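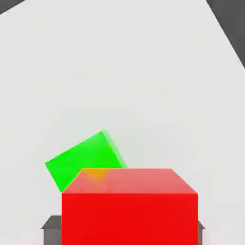 商店街のおもちゃ図書館「ウィルトゥラ」、駅前に引っ越して再オープン

2025年12月、わが町のおもちゃ図書館「ウィルトゥラ」が駅前に帰ってきました! いや、もともと駅前にあったわけではないので「帰ってきた」は変なんですけど、夏からずっと閉まっていたので、気分としては完全に「おかえり」です。

前の場所は川沿いの古い倉庫の2階で、階段が急だったんですよね。ベビーカーを下に置いて、子どもを抱えて、返却するおもちゃの袋を肩にかけて上る。うちの下の子がまだ歩けなかったころ、あの階段の途中で何度休憩したことか。7月に建物の取り壊しが決まって休館になったときは、正直もうこのまま終わりかなと思っていました。

新しい場所は、長いこと空いていた元文房具店の1階です。段差なし、入口は引き戸、トイレにはおむつ替え台つき。これだけで私は泣きそうでした。

初日に行ってきたので、館長のウルグン・アルトゥンタシュ(Ilgın Altıntaş)さんに少し話を聞きました。引っ越しの作業中、棚卸しをしたら貸し出せるおもちゃが802点あったそうです。本人の予想よりかなり多かったらしく、「どこに入っていたんでしょうね」と笑っていました。そのうち541点はもう棚に並んでいて、残りは消毒と部品の確認が済んだものから順番に出していくとのこと。パズルのピースが足りないものは、貸し出さずに館内の工作コーナー行きになるそうです。

で、みなさん気になる料金の話。年会費はなくなりました。かわりに1点借りるごとに100円です。前は年会費さえ払えば借り放題だったので、たくさん借りていた家は少し割高になるかもしれません。うちは毎回2点くらいなので、たぶん得をするほう。期間は31日間で、予約が入っていなければ1回だけ延長できます。延長は電話でも大丈夫だそうです。

ちょっと意外だったのが、大人向けの棚ができていたこと。ボードゲームがずらっと並んでいて、私の前にいたおじいさんは将棋盤を借りようか散々迷ったあげく、「テキン」という陣取りゲームを抱えて帰っていきました。箱の裏を読ませてもらったら、なかなか渋い。次は私が借ります。予約もしてきました!

積み木は相変わらず人気で、午前中のうちに大きいセットはほとんど貸し出し中になっていました。アルトゥンタシュさんいわく、電池で光ったり鳴ったりするものより、色も形も単純な積み木のほうが長く手元に置かれて、延長の申し込みも多いんだそうです。うちの上の子なんて、積むより倒すのが専門ですけどね。集合住宅の方は、下に厚めのマットを敷くのをおすすめします(経験者は語る)。

それから、毎月1回だった修理の会「ジョルトネス」も続きます。車輪がとれた、ひもが切れた、ふたが閉まらない、そんなおもちゃを持ち込むと、工具の使い方を教わりながら自分で直せる集まりです。家のおもちゃでも参加できます。ただし電子基板の入ったものは今のところお断りだそうなので、うちの鳴らなくなったピアノは持って行けず……残念。

少しだけ不満も書いておくと、駐車場がありません。すぐ隣の「プレラネックス」ビルの有料駐車場を使うことになりますが、提携の割引はまだ交渉中とのこと。自転車は店の前に置けるものの、夕方は買い物客の自転車とごちゃごちゃになりがちです。それに返却ポストがないので、開いている時間に行かないと返せません。仕事帰りに寄りたい身としては、せめてポストだけでも早めにお願いしたいところ。アルトゥンタシュさんにも言っておきました。壊れやすいものがあるので悩んでいるそうです。

開館は午前10時から午後5時まで、お昼の1時間は閉まります。初めて借りる人は住所のわかるものを持って行ってください。以前のカードを持っている人は、そのまま使えます。私のは角がぼろぼろでしたが、ちゃんと使えました。

年末年始の休みは入口に貼り出すそうです。冬休みに借りたい人は早めにどうぞ。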